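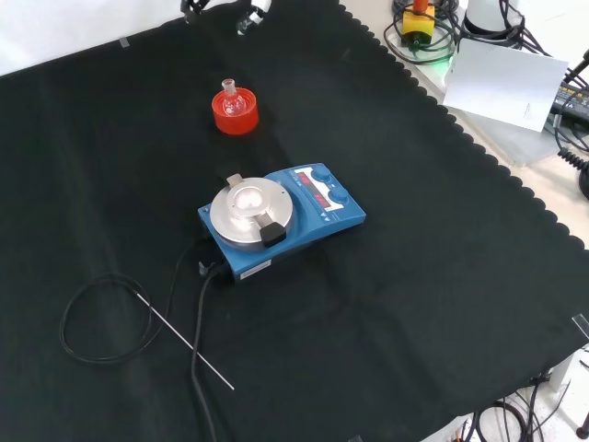
Figure 1. Blue stirrer hotplate with heating block, flask in its stand, temperature probe, and the end of the robot's gripper above.

Unit 3: Budgeting for a Bench Robot

Share 3 | Comments 0

Reading for this unit: the Osterthorpe lab plan, sections on purchasing and floor space. Bring your copy to class.

1. Start from the task

Write the task down before you ask for a quote. "Automate the heating step" is too loose. A supplier can price "pick up a round-bottom flask, place it in the heating block, set the probe, return the flask to its stand." Each verb in that sentence has a cost. Picking up glass by a narrow neck calls for different fingers than pressing a knob, and a cable that has to be moved out of the way is a task of its own.

Mark each step as robot, person, or undecided. Undecided steps should carry money in the budget. In the Osterthorpe plan they carried none, and the second request came in December, after the books had closed.

2. What goes on the quote

The arm is one line. Students tend to stop there. A usable request also lists:

- gripper and spare fingers
- mounting and leveling
- emergency stop and its wiring
- cameras and fixed mounts, if used
- cable runs and power
- bench instruments the robot will handle
- glassware, counted as a consumable
- installation and training hours

Look at Figure 1 again and note how much of the table is taken up by cable. The hotplate has a power cable, the probe has a coiled one, and there is more black cable to the right. Allow for this when you measure the bench. The Osterthorpe group measured the footprint of each device and forgot the plugs.

3. Worked numbers

The Horville teaching lab asked two suppliers for a gripper package to fit an arm it already had. Kunness quoted $2,000 with fingers, cabling, and one visit. Antunes quoted $1,508 for the gripper and fingers only.

Difference on paper: $492. Horville then priced the missing cable set at $100 and was left with $392 to cover the visit. The lab had a technician who could do the fitting in an afternoon, so it bought from Antunes. A lab without one might well choose the other way. Put both quotes on the same list of items before you compare totals.

4. Existing instruments

Check what you own before buying new. A hotplate with knobs and a digital display can be used by a robot, but someone has to decide how. There are three common choices:

a. The robot turns the knobs. Cheap to buy, slow to set up.
b. A person sets the temperature and the robot handles only the glass.
c. Replace the unit with one that takes commands over a cable.

Price all three. Choice b is often left out of student budgets – it costs almost nothing in equipment but uses staff time every run.

5. For next class

Pick one bench task from your own lab. Hand in one page with the written task, the marked steps, and a quote list with prices or a note of who you would ask. Leave a line for spares. Totals without a list will be returned.

Share 3 | Comments 0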